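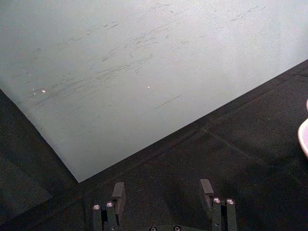
The Finish

Koen Kramer had been told the scratches would polish out, and he had not believed it then either.

He'd carried the sheet up from the car under one arm, wrapped in a bath towel, and laid it on the black cloth he kept for close work. Under the lamp the marks came up straight away. They ran mostly the one way, up to the right, short and thin, as if somebody had been at it in a hurry. Below the worst of them was a single long scratch on its own. That one he didn't like.

"It's character," Maureen said from the doorway. She had her coat on.

"It's damage."

"You said you wanted an old one."

He had said that. He had said it to the man at Bundmont, who sold salvage from a shed behind the rail yards and who had an answer for everything. Old stock, the man said. Off a Nendier cabinet, the good ones, before they went over to the cheap finish. Koen had asked how he knew it was a Nendier. The man turned it over and showed him the back, where there was nothing, and said you could tell by the back.

He had paid the money anyway. He'd been thinking about that all the way home.

"Are you coming to this dinner or not?" Maureen said.

"In a minute."

"Ho's expecting us at six."

"Ho's never sat down before seven in his life."

She went to wait in the kitchen, and he heard the tap run. He put his palm flat on the sheet. It felt smoother than it looked. He moved the lamp lower and the marks got worse, then he moved it up and half of them went away, and he thought that was probably how the man at Bundmont had his lights.

The cabinet it was meant for stood against the wall with its door off. It had been his father's, and his father had been given it by his own brother in place of a debt, so there had been an argument in it from the start. The story in the family was that the top had been ruined in a flood. Koen had been six at the time of the flood and remembered it well, and what he remembered was the cabinet up on two kitchen chairs, perfectly dry, with the cat on it. He'd raised this once at Christmas. His aunt told him there had been a different flood.

What he had was a typed card, pinned inside the back of the cabinet behind a drawer. It was dated 27 September 2002, and it said: Top removed for refinishing, Kirnico, to be returned November. There was no signature. His father had not typed anything in his life that Koen knew of. He'd rung Kirnico, who were still in the book, and a young woman told him they did bathtubs.

"Only bathtubs?"

"And basins," she said.

So either they had once done cabinet tops and given it up, or someone had sent a cabinet top to a bathtub firm and been too embarrassed to ask for it back. Knowing the family, he leaned toward the second.

Now there was the man at Bundmont with a pale sheet of the right colour, and near enough the right size, out of a pile he said had come from a bathroom place clearing its back room. He'd let that drop while he was writing the receipt. Koen had kept his face still. He thought he had. The price had been sixteen dollars one minute and forty the next, so perhaps he hadn't.

He got out the tape and measured along the cabinet, then along the sheet. Then he did the cabinet again. The sheet was two millimetres over on the long side.

"Well?" Maureen had come back with her coat undone.

"It's over."

"By how much?"

He told her.

"That's nothing. Things swell."

"What things?"

"I don't know, Koen. Things in sheds."

He gave her a look, but he picked it up by the edges and carried it across. She took the other end without being asked. It went down at the back and stuck at the front left corner, and he was about to say so when she leaned on it with her elbow and it dropped in with a knock.

They stood there. It sat flush all the way along, as far as he could see without his glasses.

"There you are," said Maureen. "It's come home."

"It's fitted. A lot of things would fit if you leaned on them."

"You measured it."

"And it was over."

"Your father used to sit here," she said. "With the tin. You told me that. Sorting his screws every night of the week, pushing them up to the side."

He had told her that. He could hear it, too, the scrape and then the tick of each one dropping in the tin, over the top of the radio. His father was left-handed. He tried to think which way a left-handed man would push a screw, sitting here with the tin by the wall. He pulled a chair over and sat on it and moved his left hand up and across, feeling like an idiot, and then he did it again.

"Which way was that?" Maureen said.

"It doesn't prove anything."

"I only asked which way."

"There'd be 1000 blokes who sorted screws."

She did her coat up and found his keys for him on the shelf. He switched off the lamp, then put it back on and bent down to have another look at the long one.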